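The Gretow Public Library will extend its evening hours beginning in September, following a vote by the library board this month. The main branch on Gill Street will remain open until 8 p.m. on weeknights, 2 hours later than at present.

The change follows a survey of 3110 cardholders, in which evening access was the most frequent request. "Many of our residents work until five or six and have had little chance to use the building," said library director Soledad Requena. "The new schedule is meant for them."

The longer hours will be paid for through the town's general fund. Two part-time positions at the circulation desk will be posted next month, and applications will be accepted at the main branch and at Town Hall.

Study rooms may be reserved for up to 60 minutes at a time during the added hours. The second-floor meeting room, which seats 20, will be open to local groups at no charge - bookings must be made with Harpreet Gagnon at the front desk. 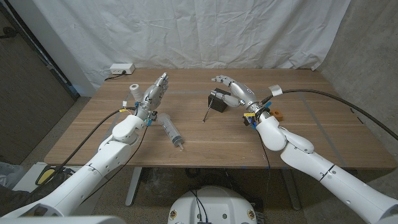
The Amgate branch will keep its current schedule. Board chair Huguette McIntyre said the board will review evening attendance in the spring before deciding on any change there. Book returns at both branches remain open at all times.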